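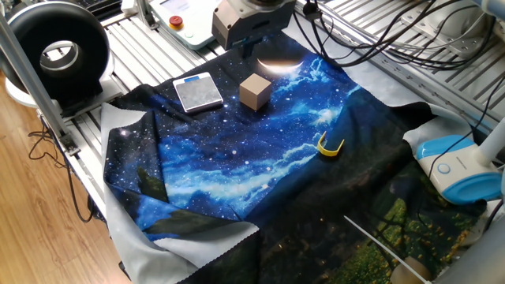 Night-sky cloth, with the small scale and the beige cube.

Jirusgate table props, July

Wenceslao Serrano wants printed cloths under everything we lay out at Jirusgate. I have my doubts. A plain gray sheet never competed with anything, and it didn't need ironing. Mariama Asamoah says the prints look livelier, and she may be right, but livelier for whom?

The night sky is the one she likes best. Stars, a crescent moon, pale swirls, then trees and yellow flowers down in one corner. It's a lot of scenery for a tan block to sit on. The creases don't help, and I'm not convinced the pinked gray edging was meant to be seen.

The yellow U-shaped clip does better than I expected. Bright plastic on the cloud swirls is easy to find. The silver-topped scale I'd still put on something plain.

Kwesi Essien has offered to press the cloth before Monday. I'll believe it when it lies flat. Opinions to Abena Aidoo, please, and short ones.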